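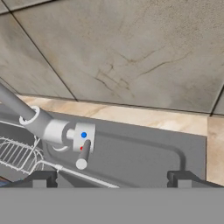
When does a simulated kitchen task count as passed under the draft rules?
A run passes when the arm finishes the task, stays under the contact limit for the whole run, and ends clear of the faucet and the counter. A run that finishes the task but breaks the limit is logged as a fail.

Progress report to Sternex, June
Project: Skuddale
Prepared by Candela Robles

Work this period went into section 4 of the practice guide, which covers sinks and other fixed basins. Fiifi Odoi rewrote the clearance rule after reviewers at Plalis found two ways to read it. Clearance is now measured from the outermost point of the gripper, with the fingers open.

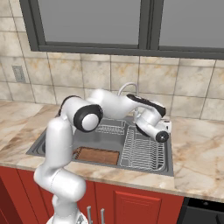 Arm at the divided sink, simulated kitchen.

We ran 60 trials against the new wording. 13 broke the clearance rule, most of them on the approach to the faucet. Leandro Toledo is checking whether the fault is in the planner or in the rule.

Still open:
Logging format. Tuulikki Tikkanen has a draft and needs comments from Soler.
Stop behavior. The guide doesn't yet say how far an arm may travel after a stop command.

Next period we will repeat the trials with a slower approach and add 30 more with the rack moved. No change to the budget is requested.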